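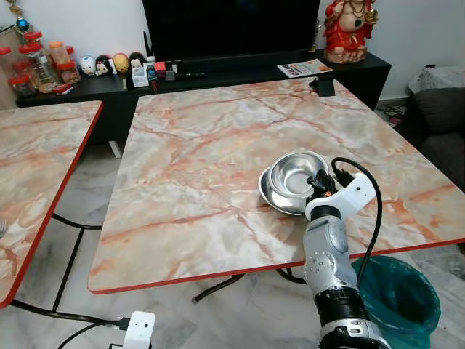
## Stacking steel bowls so they come apart again

By Ashwin Devadiga

There is a lot of advice about steel bowls, and most of it seems to be written by people who own two of them. Rub the rims with a cut potato. Store them upside down under a muslin cloth. Buy the Warell separator rings, 535 rupees the set, which I did, and which now live in the drawer with the other things I bought after reading something.

What follows is what I do at home in Jumosgate, on the living room table, with bowls from Kamath and a few older ones with no maker's name that I can find. It takes one evening if you do the whole cupboard. You may disagree with parts of it. My sister does.

### What you need

- A table you can walk up to from at least two sides
- Two dry cotton cloths, old and flat, with no fringe
- Your bowls, all of them, including the ones with dents
- A measuring jug
- White vinegar, only if you have chalky marks

I use a table because the kitchen counter is where the bowls get muddled in the first place. A smooth patterned top is fine. I wouldn't drag steel across it, whatever the shop said about scratch resistance.

### 1. Sort by depth before you sort by width

Everyone goes for width, biggest at the bottom, and that's how you end up with a tower that leans. Make two groups first. Deep bowls in one, and anything shallow enough that you'd hesitate to call it a bowl in the other.

Then look at width within each group. A deep bowl will sit quite happily on a wide shallow one, and I keep several pairs that way all year round. The other way about, with the shallow one perched on top, you've made a lid that slides.

### 2. Dry them twice

I was doubtful about this one and I'm now less doubtful. Wipe each bowl inside and out with the first cloth, leave them spread out while you make tea, then go round again with the second. The rolled part of the rim holds water. If your rims are cut flat you can probably skip the second go.

The claim that damp bowls "weld" together is nonsense. They do grip, though, and a wet pair that fits closely can be a nuisance to pull apart.

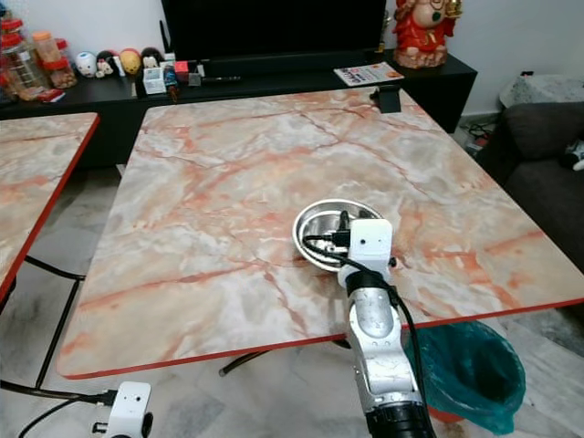

*Shallow steel bowl on the marble-pattern table.*

### 3. Check the shallow ones one at a time

Set each shallow bowl down on the table and press lightly on the rim with one finger, then on the opposite side. If it rocks, the base is out of true. Check that the table isn't doing the rocking before you blame the bowl. Ours has folding legs and I've been caught out by it more than once.

A rocking bowl can still be used for rice. It shouldn't go at the bottom of a stack. I put mine on the second shelf with the colander, and I don't try to flatten them. I've watched the hammer-and-towel method done and I own the result.

### 4. Deal with chalky marks, or don't

They're harmless. If they bother you, mix one part white vinegar to four of warm water, 300 ml altogether, which is enough for a single shallow bowl. Leave it five minutes, rinse, dry straight away. The Breltesus leaflet that came with our last jug says to leave it overnight. I tried overnight and couldn't tell the difference, except that the room smelt of pickle until the following afternoon.

Lemon works too, more expensively. Bicarbonate of soda and vinegar together makes a very good fizz and I have yet to see it clean anything the vinegar wouldn't have cleaned by itself.

### 5. Build the pairs, then stop

Put one deep bowl on one wide shallow one. That's a pair. Lift the top bowl straight up with one hand. If the bottom one comes with it, they're too close in shape, so swap one of them for another from the same group and try again.

I stop at pairs for the everyday bowls. Plenty of people go to four or five and say they've saved a shelf. They have, and then they want the one at the bottom.

The bowls used only in February, when the cousins come, can go in taller stacks at the back. For those I lay a sheet of kitchen paper between each. Newspaper leaves grey on your hands, whatever your grandmother's view was. 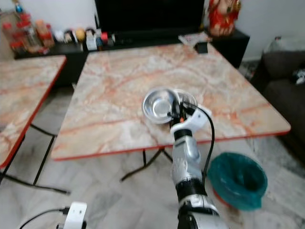 **Jumosgate Home Notes | Issue 418 | p. 5**

### 6. When two bowls overlap and won't sit level

Sometimes one rim ends up hitched on the edge of another. Don't push down on the high side. Lift the upper bowl clear, turn it a quarter of the way round and set it back. Steel bowls are sold as round and quite a few of them are only nearly round, so they'll settle in one position and refuse in another.

If it still won't sit, it belongs to a different pair. I used to mark matching pairs underneath with a dot of nail varnish. The dots came off in the wash within the month – clear varnish, coloured varnish, the sort that promised not to chip. I now remember which goes with which, or I don't and I try again.

### 7. When two bowls are properly stuck

Cold water and a few ice cubes in the inner bowl, the outer one standing in a basin of hand-hot water. Wait two minutes. Hold the outer bowl still and turn the inner one, without tugging upwards. This is the one household trick of the lot that I expected to fail and it has worked for me three times out of four. The fourth pair is still together and we use it as a heavy bowl.

Don't use boiling water, and don't run a knife round the gap. Cooking oil does help a little, after which you have two oily bowls to wash and you're back at step 2.

### Putting them away

Wide pairs at the front at waist height, small ones above. Leave a hand's width over the top of each pair so that you can lift without tilting. I've seen rubber shelf matting recommended for the noise. We fitted it on one shelf and left the other bare, and the bare one is easier to wipe.

Readers who get on well with the separator rings are welcome to mine. They are unused apart from the one evening, and I still have the box.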